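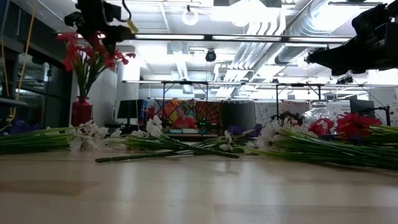 How long must a new member wait for a plot?

At the moment the wait is one full season, sometimes a little more. People who put their name on the list in July can usually expect a plot when the next growing year opens, if they are ready to take a half plot first. For a full plot it is longer, and we cannot promise a date.

We receive this question very often, so I would like to use my part of the newsletter to explain how the list works at the Oltulora gardens, and what has changed this autumn.

The gardens have 80 plots. All of them are let. When a member gives up a plot, it is offered to the first person on the list, by letter and by telephone. This person has 12 days to answer. If we hear nothing, the offer goes to the next name, but the first person does not lose the place completely. He or she moves down one step and will be asked again the next time. Please tell us when your telephone number changes. Last year we lost much time with old numbers, and one plot stood without a tenant until the bindweed had taken the whole fence.

The half plots are on the Kelter side, behind the water tanks. Some members think they are of lower quality, and I understand why, as the ground there was used for parking many years ago. But the soil has been improved with compost every winter and the beans on that side were this year better than mine. A half plot is also enough work for a person who has a job and a family. You may keep it for as long as you like, and you stay on the list for a full one if you ask us.

Now the changes. From this autumn the rent is paid in two parts, one at the start of the season and one in July. Several members asked for this and we agreed at the autumn meeting. If you prefer to pay everything at once, you can continue to do it. The key deposit stays the same. Please write your plot number on the payment, not only your family name. We have three families with the same name and it has made some confusion in the books.

The second change is about water. The tap beside the lower gate has been closed for the winter, and the upper one will follow at the first frost warning. When both are closed, you can still take water from the tanks with a can. Hoses must be emptied and taken home or put in the shed. If a hose stays on the path it will be put in the shed anyway, and then you must look for it between all the others.

The third change is the path along the Mahmoudi plots. It was too narrow for a wheelbarrow, and after heavy rain it was almost a stream. The new path is wider and is covered with wood chips. A few members had to move their edging a little, and I thank them for their patience. There are wood chips left over beside the gate and you may take them for your own paths, but please do not dig them into the beds, where they take nitrogen from the soil while they rot.

Deirdre Quinlan has asked me to remind everybody of the seed exchange. It will be held in the clubhouse on Oct 14, 2026, in the evening. Bring seeds which you have saved yourself, dry and in paper envelopes, with the name and the year of harvest. Plastic bags are not good for this, the seeds become mouldy in them. If you do not have seeds to give, come without. There is always too much lettuce and too much marigold, and Deirdre would be glad if someone brought broad beans this time. Hellebore seed does not keep well, so who has this should sow it at home at once.

Garlic can go in now. I plant mine a little deeper than the books advise, because our soil lifts in frost. Autumn onions also. For tulips it is still early, wait until the ground is colder.

The waiting list hangs inside the clubhouse door, and you can check your place there whenever the door is open. If your name is missing or wrongly written, leave a note in the letter box and I will correct it in the next days.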